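Gramow DT-2 dual-arm drinks station
Service notice and product information
Page updated February 12, 2018

The Gramow DT-2 is a two-arm benchtop station for finishing takeaway drinks. It places straws, presents cups and hands off to a counter or a conveyor. It is supplied by Sotelo in Australia and New Zealand, and serviced from the Clurkolach workshop.

This page now carries the safety notice for stations running controller software 2.5. Please read the notice before ordering parts or changing any handover settings. If you only need the spare parts list, it is at the bottom.

What went wrong

In September a DT-2 on a customer's counter closed its left gripper while the right gripper was still travelling through the shared space above the cup. The fingers met side on. The right arm stopped on its collision limit, as it should have. The left arm did not, and kept pushing until the operator hit the emergency stop. Two finger tips were cracked and a wrist cable was pulled out of its connector. The operator's hand was outside the work area and there were no injuries.

We had the station back at Clurkolach within the week and were able to repeat the fault on the bench. It comes from the way the controller handles a handover when one gripper reports its position late. The left arm was given permission to move on the last position it had for the right arm, and that position was already out of date. With both arms working over an open tabletop there is plenty of room and the error does no harm. With both working over a single cup there is very little.

The loss of the collision stop on the left arm was a second fault, and the more serious of the two. The collision limit is meant to stay active at all times. In software 2.5 it is suspended on whichever arm is closing its gripper, so that the force of gripping is not read as a collision. On the affected station the suspension was not lifted when the grip failed to complete.

The straw placement cycle is where the arms work closest together. One arm holds the straw above the lid and the other comes in from the opposite side, and the fault can show up at any point after the second arm leaves its park position.

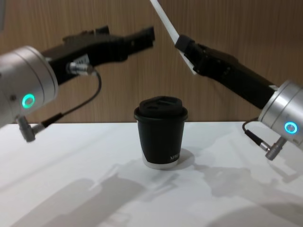
Geseck wrote in after the first version of this notice to say their station had been pausing mid-cycle for weeks before they heard from us, always with one arm out over the cup, and that staff had got into the habit of pressing resume. They asked that we say plainly that a pause is a warning. We agree and have changed the wording below.

What to look for

A DT-2 that pauses during a handover and resumes without an error code should be treated as affected. Do not press resume. Press the emergency stop, wait for both arms to settle, and record the cycle number shown on the controller. Then switch to single-arm mode or take the station out of use.

Other signs reported to us:
Scuffing or fine cracks on the inside faces of the finger tips
A gripper cable sitting loose at the wrist connector
Code 90 (position late) in the event log, with or without a stop
Straws bent at the top after placement

A bent straw on its own is more often a supply problem than a fault in the station. Check the log before you call.

Which stations are affected

All DT-2 stations running controller software 2.5. The version is shown on the start-up screen and under Settings, Controller. Stations on earlier software don't suspend the collision limit and are not covered by this notice, though they can still be updated. The single-arm model is not affected.

What we are doing

Controller update 2681 is available at no charge. It makes three changes. The collision limit stays active on both arms while a gripper is closing, at a raised threshold. An arm will not enter the shared space unless the other has reported a fresh position. A late position now stops the cycle and cannot be cleared from the resume button.

The update adds a small delay to each handover. Some customers have asked whether it can be tuned out. We won't be offering that setting.

Once the update is in, the station has to be checked at reduced speed before it goes back on the counter. Use an empty cup with a lid fitted, and keep the guard closed. Run 5 full placement cycles and watch the gripper tips as they come together over the cup. They should slow, hold apart, and withdraw one at a time. If the tips touch at any stage, stop the check and contact Clurkolach - don't adjust the approach position yourself. 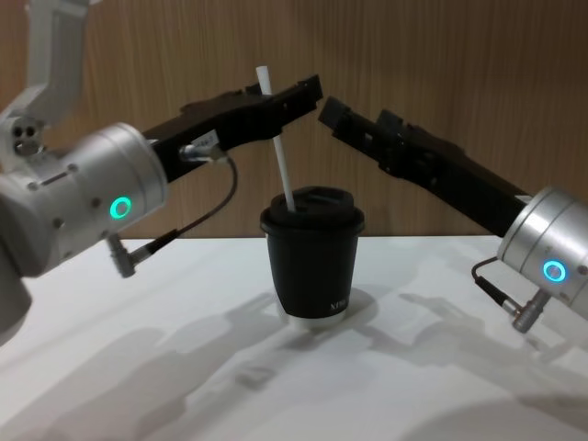

Can I keep using the station until the update is installed?
Only in single-arm mode, with the second arm parked and its gripper powered down. Two-arm cycles must stay off until the update is in and the reduced speed check has been passed.

Inspecting the cables and fingers

Isolate the station at the wall before touching either arm. Check that each gripper cable is fully home at both ends and has enough slack to follow the wrist through its full turn. A cable that has been pulled tight even once should be replaced, as the damage is usually inside the connector where it can't be seen.

Wipe the finger tips and look along the inside faces under a good light. Replace them as a pair if either one is marked. Do not file or glue a cracked tip. We have seen it tried, and the repaired tip let go within a day.

The ring lights on the wrists show arm status only. They don't tell you whether the collision limit is active, and they should not be used for that purpose.

Replacement parts

Finger tips (pair), DT-2
Gripper cable with angled connector
Wrist connector seal
Emergency stop button, complete
Guard hinge kit

Finger tips and cables damaged by this fault are replaced free under the notice. Send the event log with your claim. If the log has been cleared, send the station serial number and a short account of what happened and we will go from there.

Contact

Orders and updates are handled by Sotelo. Fault reports and returns go to the Clurkolach workshop. Please pack returned arms in the original foam - arms sent loose in a carton have arrived with bent wrists, and we can't cover freight damage.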